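Informe de avance n.º 3 — Programa Putotum
Jornada de puertas abiertas, sede de Lutville
Domingo, 11 de abril de 2021

La jornada prevista en el convenio se celebró en la nave principal, con demostraciones de manejo de pinzas manuales a cargo del equipo de Do-yoon Um. Asistieron 100 personas, repartidas en dos turnos.

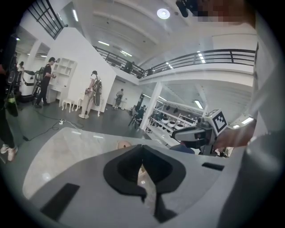
Demostración con pinzas manuales en la nave principal, Lutville.

El público recorrió los puestos de trabajo y formuló preguntas sobre el registro de tareas domésticas. El centro de Rasstead ha solicitado repetir la actividad en diciembre.

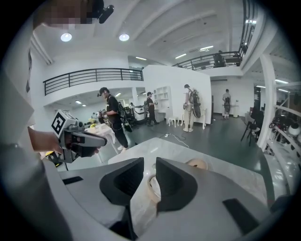 El gasto imputado a la jornada asciende a 600 euros, correspondientes a señalización y seguros. Queda pendiente la partida de mobiliario: la mesa de acabado similar al mármol y la estantería blanca de casillas abiertas se mantendrán en su configuración actual — la misma que propone Ryu para Rasstead — hasta la aprobación del próximo presupuesto.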